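Chapter 6
Planning and Paying for a Robot Cell

By the end of this chapter you should be able to draw up an equipment list for a small robot cell, separate one-off costs from running costs, and set out a purchase in stages.

When the packing firm Nimon first looked at automating its sorting of caps and soft goods, its budget had a single line in it: the arms. Karla Ledesma, who took over the plan in May, sent it back. The arms are the part buyers remember. The table, the mounts, the rails, the cabling and the bins also have to be bought, and so does the time of the person who fits them. 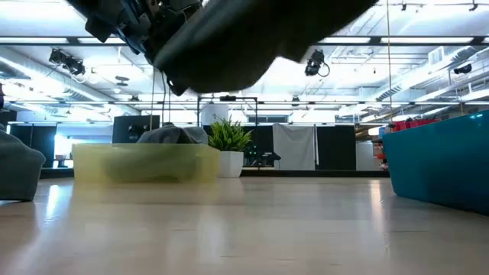
Figure 6.1 Sorting work seen from table level, with bins on the worktop and rails and lighting overhead.

Start with the room. Lighting, overhead supports and floor space are often charged to the building and left out of the project, which makes the cell look cheaper than it is. Put them on your list even if another department pays. Ledesma allowed 2000 pounds for mounting and lighting and spent 1678. The difference went on spare cable.

Next, decide how many arms the task needs. A second arm adds its own base, cables and gripper — and takes up table space. Draw the layout to scale before asking for quotes.

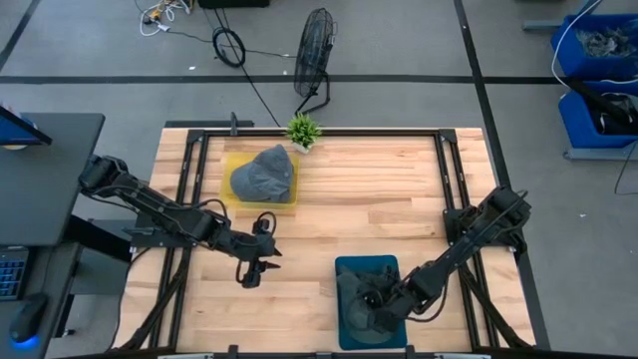
Figure 6.2 A two-arm worktable. One gripper is lowered into the blue bin; the other is over bare wood.

Nimon asked two suppliers, Liter and Espinoza, to price the same layout. Their totals could not be compared at first, as only one had included installation. Section 6.2 shows how to write a request that avoids this.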